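Home Office and Desk > Storage and small things

Topic: One box for all pens, or separate?

mirceav
Posted 20 February 2023

Hello everybody. I read this forum since September but it is my first topic, so please excuse me if I put it in the wrong section.

My question is simple. At our desk at home three people are writing: me, my wife, and our son who is in school. For years we had the pens in cups. The cups fall over, the short pencils disappear at the bottom, and when somebody needs a pen that writes, he must try four or five. My wife bought a wooden organizer from Bratu, the model with 12 small compartments, and it was very beautiful for two weeks. After that the compartments had batteries in them, and keys, and one had a dry chestnut.

So last month I put everything on the floor, tested every pen on an old newspaper, and threw away the dead ones. What was left I want to keep in one open box with no compartments. My wife says that this is giving up. I say that it is a system. Who is right?

Mircea Văduva

paperclip_hill
Your wife is right, sorry. A box with no compartments is a junk drawer that moved to the top of the desk. Give it three months.

Tansy
Welcome Mircea! I disagree with paperclip_hill (as usual). We have had one open bin for all the kids' markers for years and it is the only thing in this house that gets put back where it belongs, because "put it back" means dropping it in from above! No lid, no slots, no sorting by color. My sister has the drawer inserts and hers look gorgeous and her markers are all under the couch.

Two tips. Don't buy it too big, and don't let scissors live in there.

mirceav
Thank you both. Tansy, how big is "too big"? I saw in the Starton catalog a box of 18 centimeters long and another one which is almost double. The small one looks too small for rulers, but I think rulers can live in another place.

gridline
Length matters less than depth. If you can't see the bottom layer you will forget it exists and buy it again. I did this with erasers.

Also, what material? If you get a solid color bin you have to dig. Clear is uglier but you find things.

mirceav
I am for clear, my wife is for wicker. In wicker the pencil points go through the holes, I have seen this at my mother's house.

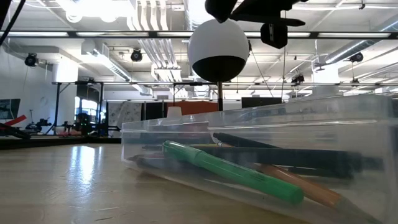
Clear plastic has for me one big advantage, and it is that a person sees from his chair if the thing he wants is inside. I don't need to lift or to shake anything. With a bright color it is very easy: the green marker you notice at once through the wall, and the pencil beside it also, with its point down toward the corner. With the dark ones it is more difficult. The navy marker and the black pen are lying one near the other, and when I am in a hurry dark is dark, I take the wrong one. So I am thinking to put a small ring of colored tape on the dark pens, near the end. Did somebody try this? Does the tape become sticky with time?

Tansy
Washi tape gets grubby but doesn't go sticky. Electrical tape goes sticky, ask me how I know. Nail polish is better than either: one dot on the cap, let it dry overnight.

paperclip_hill
On the cap?? And then the caps get swapped, and your dot is on the wrong pen. Put it on the barrel.

Tansy
Fair. Barrel.

oldstapler
I'll take the side of Mrs. Văduva here. Markers and pencils should not be in one container at all. Pencils lying loose break inside when the box gets knocked about, and then you sharpen and sharpen and the lead keeps falling out. I taught drawing for a long time and I kept pencils flat in a tray, on a piece of felt, in one direction. Pens could go wherever they liked.

gridline
Cheap pencils break wherever you keep them. I wouldn't build the whole desk around it.

oldstapler
Cheap pencils, yes. But he has a child in school who probably gets through a lot of them, and it's a small thing to keep them apart. A second box costs almost nothing.

mirceav
oldstapler, this I did not know, about the lead inside. I thought my son is pressing too hard and I have told him so several times. Now I must maybe apologize to him.

But if I put the pencils separately, then I have two boxes, and with two boxes my wife will say, very well, then why not 12 compartments again. You understand my problem.

paperclip_hill
I understand that she's winning.

nib_and_ink
Can I ask about the markers? Are they water based? Because everybody here is talking about finding them and I would worry about how they are stored. Lying flat is correct for anything with two tips. With one tip, most people I know keep them tip down. In a cup you can choose, in an open box everything lies how it falls.

mirceav
They are from Hidari, one tip, water based I believe, but I have to look on the package. They were before in a cup with the cap up, so the tip was up. Is this the reason why so many were dry when I tested them?

nib_and_ink
Could be. Could also be the cap not clicked shut, which in a house with a kid is my first guess. Flat is okay for single tip, so your box is no worse than the cup for that. Just listen for the click.

gridline
Before you throw away any more of them: cap on, tip down in a glass overnight, then try again. I got several back that way. Didn't work on the yellow.

lenka_b
I came here from the search because I have the same fight at home, only with my husband, and he is the one who wants compartments. One question for mirceav. Does the clear box not get scratched and gray? We had one from the Udlow shop and after one year it looked like bathroom glass.

mirceav
Lenka, I can't say, for one year I have no experience. I would wash it only with a soft cloth and with no powder. My desk has already many scratches and the boxes can't be worse than the desk.

Tansy
Ours is cloudy at the bottom from marker and pencil dust. Warm water, dish soap, a soft cloth. I do it when I remember, so twice a year. It also has streaks from where the little one drew on the inside, and those are staying.

paperclip_hill
So what did you decide? I want to know if I won.

mirceav
We spoke about it yesterday in the evening. The decision is like this: one clear box, the smaller size, for pens and markers. Pencils go in a flat tin which we already had, with a piece of cloth inside because I have no felt. The wooden organizer goes to my wife's side of the desk, for keys and batteries, as it wanted to be from the beginning. The chestnut stays, my son has asked.

I put the dots of nail polish on the dark pens, on the barrel. I used red for my pens and pink for my wife's. My son doesn't want a dot.

oldstapler
A cloth is fine. Turn the pencils all one way and you'll see which ones need sharpening.

lenka_b
Thank you, I will show this topic to my husband. He will say that the organizer stayed on the desk, so compartments have won.

paperclip_hill
Smart man.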